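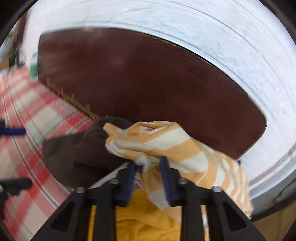 Home Topics Ask Log in

Is there a rule for when to bin a take? We're doing towel folds with hand-held grippers and my group can't agree. I keep anything where the towel ends up folded, even if I fumbled a bit.
Kirsty Paewai
14 replies Share

We write the rule down before day one and don't touch it mid-batch! Ours: one regrasp is fine, a dropped towel is out. I had to redo 52 takes once (my own fault, I changed the rule on a Friday).
Rhys Pearce
Share

depends on your lead, ask them
Hamish Waaka
Share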